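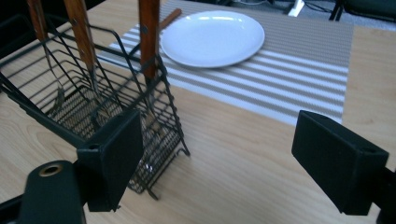
Wire caddy with three wood-handled utensils on the table.

My project started with a bag of dead leaves and a bet with myself. I wanted to know if worm bins could keep up with the food scraps from our student kitchen at Flunik House, and if the stuff they made was any good for growing lettuce. I'd never kept worms before (I'd barely kept a cactus), so a lot of this report is me learning as I went.

I set up 2 bins side by side. One was a Brarkus stacking bin I bought used, and the other was a plain plastic tote with holes drilled in the lid and sides. Each one got 1000 red wigglers, going by the seller's weight, plus damp shredded newspaper and a handful of garden soil for grit. Then I fed both bins 400 grams of chopped scraps a week for 8 weeks. Mostly carrot peel, coffee grounds, and a truly sad amount of lettuce.

Week one was rough! I fed them way too soon and the tote started to smell like an old gym bag. I mixed in more dry paper, skipped a feeding, and the smell was gone a few days later. The Brarkus bin never had that problem, probably thanks to the drain tray, but it dried out faster and I had to mist it with a spray bottle.

By the end both bins had dark, crumbly castings at the bottom. The tote had fewer scraps left over, which surprised me after that awful start. I think it just stayed wetter and the worms liked it. My temperature notes are patchy for the middle of September (I lost the sheet, sorry), so I can't really say if heat played a part.

For the lettuce test I used a variety the seed packet calls Itimow, planted in plain potting mix and in potting mix with castings stirred in. The castings pots came up greener and bushier. I watered everything by eye though, and the plain pots were closer to the window, so I wouldn't hang too much on it.

If I did this again I'd weigh the castings, which I never did, and start feeding way slower. The tote is going to the Gbeho Street garden plot next, worms and all. I'm keeping the Brarkus under my sink for now.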